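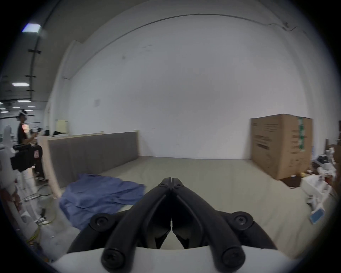

Maren Tolvik
Workshop Coordinator, Sevholm
5 October 2021

The Gruvex build has moved from the bench to the floor. Members who stopped by in June will remember a box of printed parts and a lot of loose screws. The hand-held grippers now go together the same way each time, with black fingers over a white housing and large screws at the base of the arms.

The first set of fingers was too thin at the outer joint and flexed when you squeezed hard. The new ones are thicker and rounded at the edges. We printed them in Kütt black, which took three tries to get right on the older printer. The screws came from Fedmont in a mixed lot of 3,000, so please stop buying your own - there is a drawer full of them next to the drill press.

Most of the work this month is cloth. Folding is a good test for a two-finger gripper. A fingertip that is a little too wide will push the edge of a cloth away instead of picking it up, and you feel that right away in the handle. We use plain blue cloths on a bed with a fitted sheet.

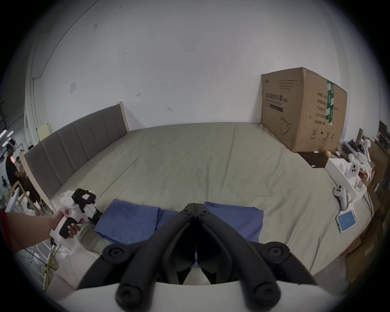 Folded blue cloths on the green sheet, with the hand-held grippers.

The log stands at 1,065 folds. It is kept on paper in the binder by the door, and each line has the finger version and a short note. If you fill in a line, write the version number first. Several pages from the summer have no version on them and can't be used.

Still open on the list:

Finger pads. The gap along the center line should be the same on every unit, and on two of them it is not. Shims are being cut.

Cables. They still run across the floor in places. Step over them, don't move them, and tell whoever is working if one comes loose.

Housing. The screw posts crack if you overtighten. Hand tight plus a quarter turn is enough.

The parts files are in the shared folder under Gruvex, in the subfolder marked current. We have almost 20 spare fingers printed and ready to fit. If you want to build a gripper of your own, take a pair from the bin and sign for them on the sheet.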